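Section 4. Setting the Table for the Café Task

Read this section before your team starts its first practice in the Stuvstead cell. Section 3 (power and homing of the arms) must be finished. One team uses the cell at a time.
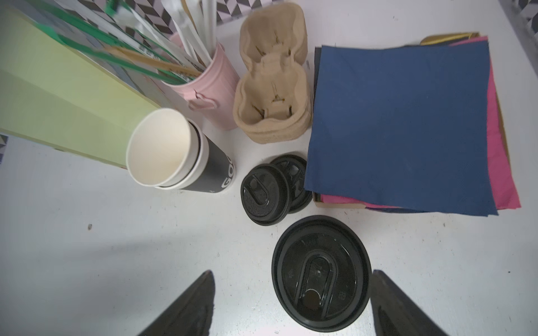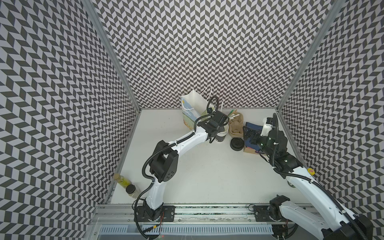

Café task at the Dundirton student robotics club. First: wrist camera view, with a large lid between the fingers. Second: fixed camera view of both arms.

4.1 Placing the objects

1. Park both arms and press the pause button on the Durkex panel. Keep your hands out of the cell until the panel light is steady.
2. Wipe the white table with a dry cloth. Small marks in the surface can stay.
3. Put the tall objects near the back wall. This includes the gift bag, the cup carrier and the container with straws and stirrers.
4. Put the cups and the lids in front of them. The lids must lie on the table or on another lid, never on the napkins.
5. Put the napkins on the right side, inside the reach of the right arm.
6. Leave 12 cm of free table in front of the objects.

Note: The objects do not need to be in the same position for every run. Please change the positions a little between two runs. If the team always uses one layout, the program learns only this layout.

4.2 Checking the cameras

7. Open the camera page and choose the wrist view. Move the gripper down over one lid until you see both fingertips and the lid between them.
8. Choose the fixed view. Both grippers must be visible. If one is hidden, move the arm, do not move the camera.
9. Save one picture from each view in the folder of your team.

CAUTION: Black lids on black fingers are difficult to see in the wrist view. Set the lamp to 70 percent and do not go lower than 42.

4.3 Starting the run

10. Close the gripper slowly on the lid. Stop at grip force 28. A higher value can bend the rim.
11. If a cable pulls tight when the arm stretches, stop and tell the supervisor. Do not pull the cable by hand.
12. Write the result in the run sheet, also when the run failed.

Dundirton Robotics Club | Echevarría Workshop, ground floor | Back to top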